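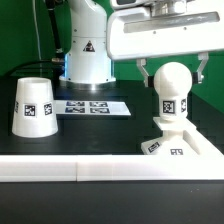 Kwesi Sulemana replied that the stock sheet had opened perfectly well for him, and was I sure I wasn't looking at an old copy. I was sure. I had been looking at it since breakfast and would have welcomed an old copy.

Ticket: shared stock sheet in Pruvel drops leading zeros from part codes
Status: open, then closed, then open
Raised by: Kamarul Teoh, Titon office
Logged: 31st August

The problem
Every part code that starts with a zero loses it overnight. 00417 goes home as 00417 and comes back as 417, which belongs to a different part, a hinge. The sheet has 3,691 rows. Gallegos, our supplier, sent us hinges. They are very nice hinges.

What I tried first
Set the column to Text and saved. Codes fine until morning, then gone again.
Typed an apostrophe in front of each code, as the help page suggests. This kept the zeros and also kept the apostrophes, which then turned up on the printed labels.
Logged out and in. I list this only because I will be asked.

First reply from the Pruvel help desk
"Please clear your browser cache and confirm." Cleared and confirmed. I also lost my saved passwords, so the rest of the afternoon went on that. Ticket closed by the help desk as solved. Reopened by me.

Kwesi's second reply
He thought it might be the nightly import from Kernon, the ordering system, because his copy isn't linked to it and his zeros are all present. I had told him it couldn't be the import. I would like that sentence struck from the record, but the system doesn't allow edits.

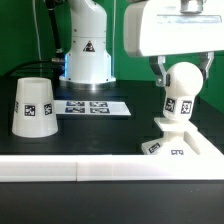
So I switched the import off for one night. The zeros were still there in the morning. Switched it back on the next night and they had gone by the time I got in.

Cause
Kernon exports a CSV file with the codes intact. I opened one in a plain text editor and there they all were, zeros and everything. Pruvel reads the file, decides that anything made of digits must be a number, and tidies it up for us. The Text setting on the column is applied to what you type by hand. It isn't applied to what comes in by import, which has its own setting, on page 13 of the admin guide, under "Appearance".

Fix
1. Admin, Imports, Kernon nightly, Edit.
2. Under Appearance, change "Detect column types" from Auto to Off.
3. Save, then press Save again on the next screen. It needs both.
4. Run the import by hand and check the top rows.

Still to do
Old codes need restoring from the last good backup – Kwesi has it, and has mentioned this 2 times.
Dates now arrive as text and won't sort. Raised as a separate ticket.
Hinges to go back to Gallegos.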